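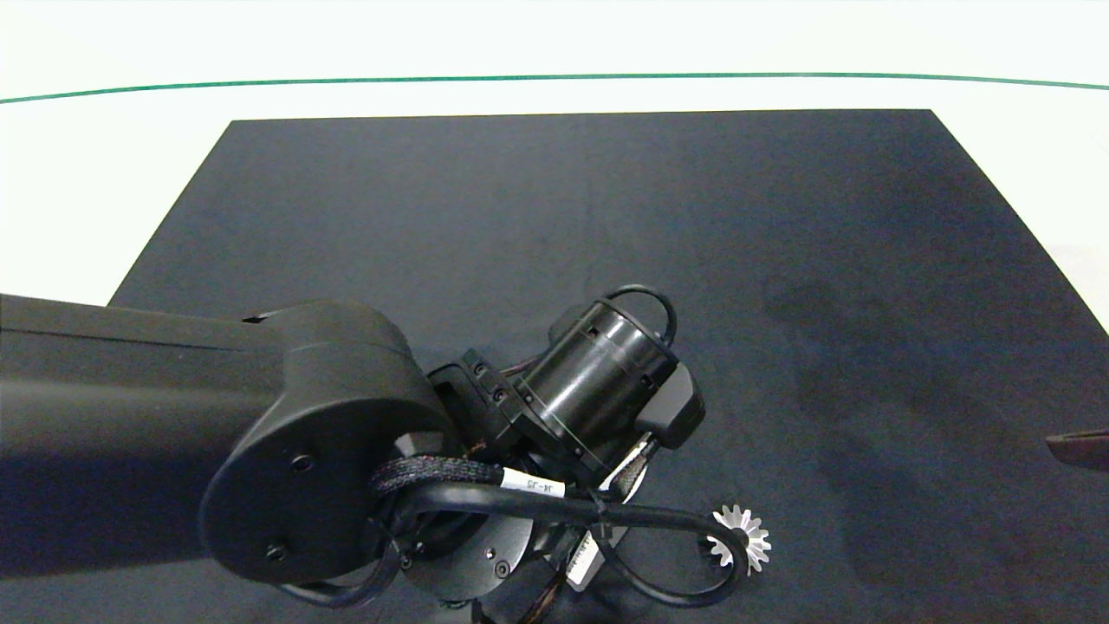 Plirside Allotments & Gardens Forum > Growing > Moving a mature rhubarb

marrowfat_lane
Evening all. After a bit of advice from anyone who has shifted an old rhubarb crown. Ours came with the plot when we took it on and it has always done us proud, but the new path is going straight through that corner and it has to come out. It's a great big thing and I'm a bit frightened of it, to be truthful. Is November the right time, or should I hang on until after Christmas? I'd be so sad to lose it, it makes the best crumble.

tansy_and_twine
November is lovely for it, once the leaves have died right back. Dig wide, get a fork underneath and be patient, then split it with a spade so each piece has a good fat bud. I did mine at our old place in Hiltumbridge and had four plants out of one (gave two away and regretted it ever since!). Plenty of muck in the hole, bud just showing at the top, and don't pick any the first year.

oldpotshed
I'd disagree with November, sorry. We're on heavy clay down at the bottom end of Plirside and anything I've planted before the new year has sat in cold water and gone to mush. February for me, every time, just as the buds start to swell.

tansy_and_twine
Fair enough on clay, I was on sand. But leave it until February and you might catch it already growing if the winter's mild, and then it sulks. Could you not raise the bed a bit, marrowfat?

marrowfat_lane
We're somewhere in the middle, I think? Sticky on top and stony underneath. I could raise it, there are some old boards behind the shed. How big do the holes want to be?

brassica_bev
Bigger than you think, lovey. Twice the width of the piece at least. And can I put in a word for leaving the split bits out in the cold for a week or two before planting? My nan always did it and hers came up like trees.

oldpotshed
Never seen the point of that myself. They get all the cold they need in the ground, and a crown left lying about dries out.

brassica_bev
Hers never dried out! Under a bit of sacking, mind, round the north side of the house. Each to their own.

marrowfat_lane
Thank you all so much, you are kind. I think I'll split it three ways and put two in now on a raised bit, and pot the last one up until February, then everybody's right. Does it need a very big pot?

oldpotshed
Biggest you've got. An old dustbin with holes in does nicely.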